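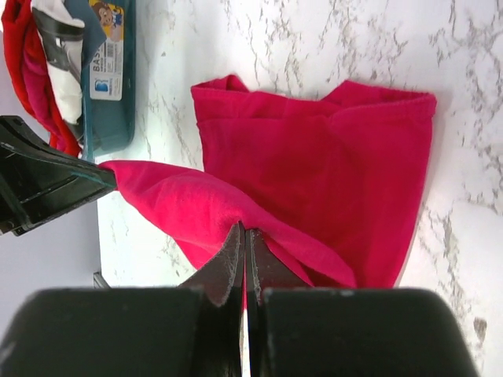 wurker_cell
Moderator, Cloth and Soft Goods board

Two-arm folding: planner keeps regrasping the same corner

I'm running two arms on garment folding with the Plirkemance stack, version 7 of the planner. The garment in the photo is the one that gives me the most trouble. It's one solid color, the hems are the same color as the panel, and once a flap is lifted over the rest the corner detector gets vague about which layer a corner belongs to.

The left arm has the pointed end of the flap and the near gripper goes to the underside of the same piece. On some runs the planner then scores that pinched end as a free corner and sends the near arm after it. I logged 200 attempts in August and it did this on 10 of them. The rest were fine or failed for reasons I understand.

Camera is at the wrist. Segmentation is color plus a small network trained on our own shirts and towels. Has anyone masked held points out of the candidate list without losing good corners close by?

tabletop_ed
Member

What radius are you masking now? We drop every candidate within a fixed distance of the other arm's tool point, using forward kinematics and no vision. It's crude but it stopped the double grabs here.

wurker_cell
Moderator

No mask at all at the moment. I tried one, and on small items it removed the corner I wanted next.

cevo_user_4
Member

I wouldn't mask. The planner should carry a state that says this point is held, and the scoring should read that state. If you throw candidates away by distance you're hiding a tracking problem. We run Cevo for tracking and it keeps point IDs through a lift as long as the lift is slow.

tabletop_ed
Member

Point IDs through a lift are fine until the cloth covers itself. Look at the lower left of that garment – the lifted part arches over the panel. Whatever was tracked under there is gone from the wrist view.

cevo_user_4
Member

Gone from the wrist view, yes. Add a fixed overhead camera.

wurker_cell
Moderator

There's no mount for one on this table and I'd like to avoid a second calibration. Let's stay with the wrist camera for now.

economou_lab_tools
Member

Check your timestamps before you change any scoring. We had the same symptom on the Economou bench and the cause was the arm state arriving late. The planner was working from a gripper flag that still said open. Print the age of the flag each time it picks a corner.

wurker_cell
Moderator

Checked. On the bad runs the flag from the left arm was up to 572 ms old. On good runs it's well under that. So at least part of this is timing.

cevo_user_4
Member

Fine, but a fresh flag only tells you the gripper is closed. It doesn't tell you which corner is in it. I'd still want the held state.

tabletop_ed
Member

You can get that from the tool point at the moment of closing. Nearest candidate gets the held tag, and the tag stays until release. No tracker needed.

cevo_user_4
Member

Unless it closes on two layers. Then you've tagged one corner and you're holding two.

economou_lab_tools
Member

Separate thread for double layers please, that one never ends.

wurker_cell
Moderator

Plan is to reject any state older than two control cycles, then add the held tag at closing. The mask stays off. I'll post the branch when it runs.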